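Head camera or fixed camera for bottle grasps?

Sheila Bainbridge
We're comparing two hands on our humanoid, the Vavura and the Onu, both five-fingered. Do I need a room camera as well as the head one? Views from each:

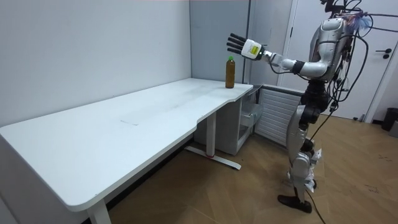
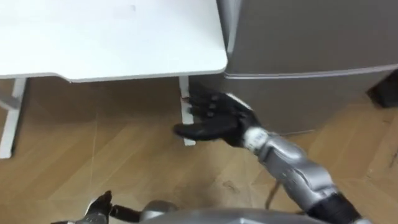

First picture: fixed camera, hand open near the bottle. Second: head camera, right hand by the table leg.

Arnout Verstraete
Keep both. Your head view shows the tabletop only up to that corner, a fridge beside it, and there's no bottle in it. I ran 64 grasps at Clelludden and almost 9 misses only made sense from the side - the thumb was late.

fivilent_fan
depends on the controller. what are you running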